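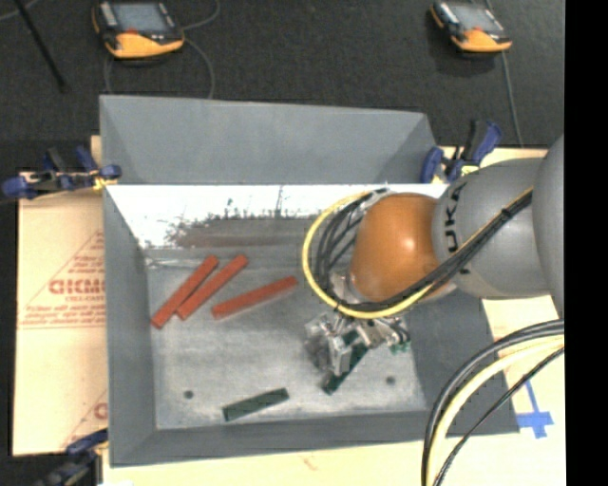 The Long Life of the Lifetime Warranty

September 25, 2024

123 shares 11 comments

The drill my father left me came with a card. The card is yellow now and soft at the corners, and it says the drill is guaranteed for life. When the chuck seized in February I dug the card out of a kitchen drawer and called the number on it, mostly to see who would pick up.

A woman picked up. She was polite and she asked for the serial number, then the date of purchase, then the name of the original purchaser. I gave her my father's name. She asked if she could speak with him.

So that was one answer to the question of whose life we were talking about.

The word "lifetime" is printed on a great many things sold in this country – frying pans, suitcases, socks, roof shingles, garden hoses, car mufflers – and I have spent a good part of this year reading the small type that goes with it. I went in suspicious. I have come out more suspicious, though with a grudging respect for the people who write the stuff, who can do more with a comma than most novelists.

Take the hose in my garage. Its lifetime runs "for as long as the original purchaser owns the product under normal residential use." A hose that has split down the side isn't much use to anyone, and most people throw it out. Once you throw it out you don't own it, and the lifetime is over. I don't say anyone sat down and planned it that way. I do say it works out nicely for the hose company.

Or take luggage. Javeck, which makes the hard-shell suitcase my sister swears by, offers what its tag calls a Lifetime Promise. The booklet in the zipper pocket explains that the promise covers defects in materials and workmanship. It doesn't cover wear, airline damage, scuffs, odors, or "cosmetic change." I tried to think of a suitcase that had died of something else. My sister, who has owned hers for 11 years, has never made a claim and considers this proof that the promise is good.

That may be the most useful thing to know about these warranties. Very few people ever use them. The cards get lost. The receipts, if they were printed on the shiny paper that most registers use, fade to blank strips. People move, people forget, people decide that a $30 pan isn't worth a trip to the post office and a padded box. A guarantee that costs the seller almost nothing can sit on the front of the package in large friendly letters for decades.

I wanted to hear from somebody who had been on the other end of the phone. Wayne Pilkington handled claims for 11 years at Vavance, a firm that runs warranty desks for other companies. When you call the number on the card, he told me, you may well be talking to an outfit like that, in a building far from any factory. He is retired and lives outside Cidberg, and he didn't seem to mind my tone.

"People thought we were told to say no," he said. "We weren't told to say no. We were told to ask for things."

The things were reasonable, taken one at a time. A receipt. A photo of the damage. A photo of the damage next to the serial number. The item itself, shipped at the customer's cost, in the original box if possible. Each request went out in its own letter, and later its own email, and after each one fewer people wrote back. Pilkington never had to turn down most of the claims that went nowhere. They just stopped.

Did that bother him? He thought it over. "Some of them would have been turned down anyway," he said. I have noticed that this is how people talk about most jobs.

To be fair, and I am trying, the approved claims were real. Pilkington remembered sending out replacement lawn mower blades by the truckload one spring after a bad batch of steel. He remembered a man who got a new tent for one that was older than his children. He liked those calls. He also pointed out that companies get cheated too, by customers who pick up broken tools at yard sales and send them in by the dozen, which is a big reason the words "original purchaser" are on the card at all. I believe him. I also notice that the cure for a few cheats fell on everyone with a dead father and a stuck chuck.

There is a different kind of promise, and it tends to be made by people who can be yelled at in person. Demissie is a shoe and bag repair shop on a side street in Cidberg, next to a place that sells vacuum cleaner parts. Its owner, Tsegereda Gebremichael, doesn't print a warranty of any sort. There is no sign about it. If a sole she put on comes loose, you bring it back and she puts it on again.

I asked for how long.

"Until I think you're walking wrong," she said.

She has strong views on the word lifetime. More than 100 pairs of boots with some form of it stamped on the box have crossed her counter, by her own reckoning, and she keeps a few of the worst ones on a shelf in back. She showed me a pair with soles molded straight onto the uppers, so that there is no seam to open and nothing to stitch. When the sole goes, the boot goes. The maker will send a new pair if you have the receipt. She would have liked a boot she could fix.

I had walked in hoping she would say that old things were better made, because it is a comforting idea and it would have filled a paragraph. She wouldn't. Plenty of old shoes were junk, she said, and they're gone, so nobody remembers them. The good ones stayed around and gave the rest a reputation. She also thinks customers carry some of the blame. They want light boots and cheap boots, and they want them to last forever, and they will believe a sticker that says so.

Federal law does ask something of a written warranty on household goods. It is supposed to be clear about what is covered and for how long, and sellers are supposed to let you read it before you buy. I tried this at four stores. At one, a clerk found the booklet online and turned his screen around for me. At two I was told it was inside the box, and that the box couldn't be opened until I had paid. At the last, a young man read me the front of the package out loud. "It's lifetime," he said, and pointed to the word.

I bought the pan anyway. It is a decent pan. I taped the receipt inside a cupboard door, where it has already started to fade.

As for the drill, the woman on the phone said she could offer me a discount on a new one, which came with the same guarantee. I said I would think about it. Then I took the old one down to the vacuum cleaner parts place next to Demissie, where a man soaked the chuck in oil overnight and charged me for the oil.

11 comments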